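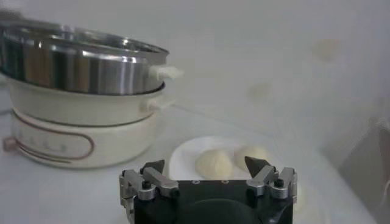 Where does dough wait while the steamer heats up? On a dinner plate, in most of the homes we studied, and on whatever part of the table is closest to the socket.

Filed under: Home & Food Studies | Open access
14 shares · 3 comments

4.2 The plate and the pot

Fig. 4. Stacked electric cooking pot and a plate holding two pale balls of dough, side by side on a white tabletop.

The diaries kept for the Driltamness kitchen study run to 1,682 entries, and a reader who goes through all of them will learn a great deal about limescale. The entries on dough are fewer and better tempered. They come from 57 households in Zunden, each of which owned an electric pot with at least one removable tier and had used it at least once in the month before the study began. This second condition removed more households than we had planned for.

We had expected the pot to be a worktop object. The leaflets show it on a worktop, between a kettle and a bowl of lemons. In 39 of the households it lived on the table, where it was also filled, emptied, wiped and argued over. The reasons given were the height of the wall cupboards (steam ruins the paint on the undersides), the length of the flex, and the wish to sit down. A tiered pot on a worktop is a tall thing to look into. On a table it can be lifted apart by a seated person, tier by tier, with the lid put down on a newspaper.

Putting the pot on the table brings the rest of the work after it. Mixing was still done at the worktop, by habit, but shaping moved. Participants carried the risen dough across in its bowl, divided it there and set the pieces on a plate near the pot. Figure 4 gives the basic arrangement: pot to one side, plate within easy reach, table otherwise left to look after itself. We call this the waiting plate. Participants called it the plate.

The waiting plate has received little attention in earlier work, which tends to go from kneading to cooking as though the dough made its own way. Our participants had firm views on it. A rim was thought useful, as it keeps flour off the table and stops a round piece from wandering when somebody leans on the table leg. Oil on the plate was preferred to flour by those who had tried both, and flour was preferred by those who had tried only flour. Several entries deal with dough that stuck. The remedy most often recorded is a wet knife, and the next most often recorded is to steam the thing in whatever shape it has taken and call it rustic.

Spacing caused more trouble. Two balls set close together on a plate will join if they are left long enough, and the join shows afterwards as a flat, paler patch on each bun. Some households regarded the patch as a fault. Others regarded it as the best bit and pushed the balls together on purpose. We offer no ruling. What can be said is that the trouble grew with the length of the wait, and that the wait was decided by the pot. Participants who filled the base with cold tap water and then shaped the dough had finished shaping well before there was any steam worth the name. Those who switched the pot on first and shaped afterwards reported fewer joined pieces and more burnt fingers. The longest wait in the diaries is 40 minutes, and the entry explains it in two words: "not plugged in".

Handles deserve a short note. Diarists with stacked pots complained that the handles of neighbouring tiers sat one above the other and that a hand in an oven glove closed on both. Turning the upper tier by a quarter was the usual answer. It works on some pots. On others the tier has a lip that allows one position only, chosen, one participant suspected, by somebody who lived on toast.

The one household that returned its pot to the cupboard after each use kept this up until the second week of June. The entry for that day says only that the cupboard had been needed for something else. From then on the pot stayed out, at the end of the table, and the plate was fetched to it. We return to the question of who eats at that end in Section 4.3.

Last updated 9th August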